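Torenport Trades Board > Shop Floor > Automation and Staffing

Thread: Small arm going in on our sorting bench, what happened to hours at your place?

benchrat_62
Posted Nov 5, 2019
I work in the finishing room at a company that makes small resin parts, mostly sample blocks and spacers. Nine of us on the crew, two shifts. Back in June management told us they were bringing in a robot arm to do the pick and place between the cure racks and inspection. It's on a bench now and the lead has been working with it most afternoons.

What they told us is that no one loses a job. What they didn't tell us is what happens to the hours. Right now placing parts is a full position on each shift and we rotate through it. If that position goes away, I don't see how the same number of people keep 40 hours.

Looking for people who have been through it. I don't need the news articles, I've read them.

Grolura_Tom
We put in two of them at Grolura, packing side. No layoffs. Overtime dried up in the first couple of months and it never came back. If your people count on overtime to make the truck payment, that is a pay cut whatever they call it. Ask about overtime specifically and get it on paper.

millie_k
Same as Tom but different building. We lost two people by not replacing them when they left. Officially that's zero layoffs.

How many parts a shift does the placing job do now?

benchrat_62
900 on a good shift. The plan they posted says 3,000 a day across both shifts once the arm is running, so that's more than we do now. Their argument is that inspection will need more bodies because more is coming through. Could be. Inspection is a different pay grade though, and it has a vision test that at least one of the older guys won't pass.

This is the bench as of this week. It isn't fancy.

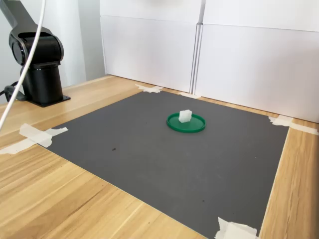 The new bench with a part sitting on the green dish. Arm is back in the left corner.

The white panels stand along the back edge of the table. Mat is just taped down.

Grolura_Tom
Taped down is fine for now, but tell them to get something permanent before it goes to production. We had a mat creep a little every day and the arm was setting parts off center by the end of the week. Guess who had to re-teach it. It wasn't the engineer.

servo_dave
I'm on the integrator side, so take this however you want. That is an ordinary trial bench. A plain dark surface with a light part on it is easy to work with, and you want to get the motion sorted out before anyone spends money on fixtures.

On the hours question, I think people put too much on the machine. The arm doesn't set the schedule. I've seen shops where the placing people moved to setup and changeover and made more. I've seen others where the manager had already decided to cut and used the robot as the reason.

millie_k
Dave, with respect, you leave when the install is done. The ones who moved up to setup at my place were the two youngest. The rest of us got "cross trained," which meant sweeping and covering breaks.

servo_dave
Fair. I don't see year two. I would still say ask for the training before the install is signed off. After that the budget is closed and there is no one on site to teach you.

herrera_nights
I work nights at Herrera. We have had one running for three years on a similar job and I would not go back. My wrists were bad from doing that motion all shift. I was on light duty twice. Now I load racks, clear faults and do the paperwork. Pay is the same. The work is more boring in some ways because you are waiting on it, and if it stops in the middle of the night you are the only one there and everybody wants to know why the count is low.

So that's the other side. The placing job is not a good job. People forget that once it's going away.

benchrat_62
I don't disagree, I have the same trouble in my right thumb. I'd be happy to never do it again. I'd just like to be doing something else for the same check.

How did they handle the count at your place? That's a worry for me. Right now if I have a slow day it's my slow day.

herrera_nights
Badly at first. The target got set off the best day it ever had, 3,151, and they held us to that for months. It had everything lined up that day, full racks and no changeovers. Our steward, Damián Arancibia, got them to take a normal month and use the average. Push for that early. Once a number is on the whiteboard it's very hard to get it off.

Grolura_Tom
Second this. And get faults logged by cause. If the racks come late from cure, that should not go down as operator time.

oldhandpete
I'll be the one to say it. You don't have to help them set it up. Every one of those places, the people who knew the job taught it to the machine and then got moved. Let the engineers figure out how a sticky part comes off the rack.

millie_k
Tried that. They brought in someone from outside, it took longer, and we had no say in where anything went. The reject bin ended up on the far side where you had to walk around the guard to reach it. It's still there.

oldhandpete
That's a price I would pay.

herrera_nights
You're retired, Pete.

oldhandpete
Doesn't make me wrong.

benchrat_62
I'm going to be involved. I'd rather have a say in where the bins go. We have a meeting with the plant manager and I'm taking this list in:

Overtime, in writing.
Training before sign-off, open to everyone on the crew and not picked by the lead.
Target taken from a normal month.
Faults logged by cause.
What happens to anybody who can't pass the vision test for inspection.

If I missed something, add it.

servo_dave
Add who is allowed to stop it, and that there's no write-up for stopping it. Also who cleans the bench. Sounds small, but dust on a dark mat will cause you trouble and it ends up being no one's job.

Grolura_Tom
Pay rate for whoever does the re-teaching. We did it at packer rate for over a year.

Imico_Jen
Following this. Imico has one on order for our labeling room and all we have gotten so far is an email. Did yours come with any kind of written plan for the crew, or only the part numbers?

benchrat_62
One page. Half of it was a floor layout. I'll post what they say after the meeting.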